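Thread: Ripening mangoes for drying, hold temperature and when to slice

kettlebrook
Posted Friday, April 7, 2023
Small-batch dried mango, one tray dehydrator, 11 trays. My last two batches dried unevenly. Slices from the stem end were leathery and slices from the blunt end were still tacky after the same run time. I slice at 1/4 inch and rotate trays twice. Fruit comes from Flekent by the case. Is this a ripeness problem or an airflow problem?

dmorrow_ag
Ripeness, most likely. The flesh does not ripen at one rate from end to end. If you cut while the shoulders are still filling out, sugar content varies across the same fruit and so does drying time. Hold whole fruit at 68 to 72 F until it gives slightly under the thumb at both ends.

Vandenberghe
I would check airflow first. Put slices from one fruit on the top, middle and bottom trays and weigh them before and after. If the loss differs by tray, the ripeness question can wait.
Tineke Vandenberghe

kettlebrook
Did the weighing. 346 g of fresh slices per tray going in. Top and middle came out close to each other, bottom was heavier by a fair margin. So airflow is part of it. The end-to-end difference shows up on the top tray as well, though.

For the next case I am holding fruit in a single layer, in a ventilated basket or on a bare table, stem end not pressed against anything.

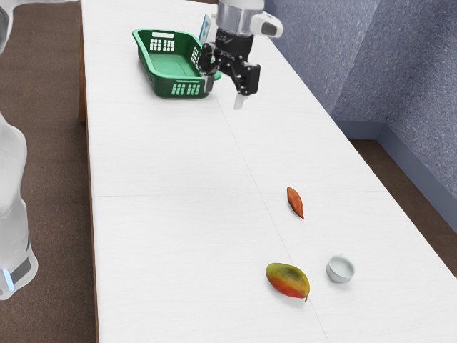
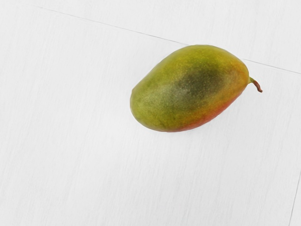
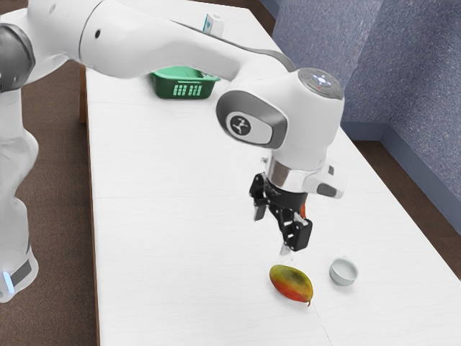

Room is at 70 F. I also moved the dehydrator away from the wall to open up the rear intake. Still undecided on paper bags. Half the guides say bag them, half say leave them in open air.

pulp_and_peel
Bags trap ethylene and speed things up. They also trap moisture, and if there is any anthracnose on the skin it will spread fast. With a full case I would leave them open and accept two more days.

dmorrow_ag
Agree on skipping the bags. Disagree that two days covers it. Fruit picked early can take five or more at 70 F. Do not refrigerate before it is ripe. Below 50 F you get chilling injury, and the flesh near the skin stays gray and starchy.

rsteyer
Skin color is not a useful guide either. The Alarcón fruit I used to buy turned yellow days before it was ready. Get a refractometer. I slice at 14 Brix and above and put the rest into puree.

Vandenberghe
A refractometer reads the drop you put on it. Sample one end only and you learn nothing about the other, and that was the original complaint. Take juice from both ends of three fruits per case and write all six numbers down.

rsteyer
Six readings per case is excessive for a hobby batch.

Vandenberghe
It takes ten minutes. A wasted batch takes more than 300 slices and a day of electricity.

pulp_and_peel
Has anyone run the Clurkus fan kit? It replaces the stock rear fan and is supposed to even out the bottom trays.

kettlebrook
Not yet. I would like to see what the wall clearance does first. One change at a time. Will post tray weights and Brix from both ends when this case is finished.

dmorrow_ag
Post the slice thickness too, measured, with calipers if you have them. A 1/4 inch setting on a hand slicer drifts as the fruit gets softer.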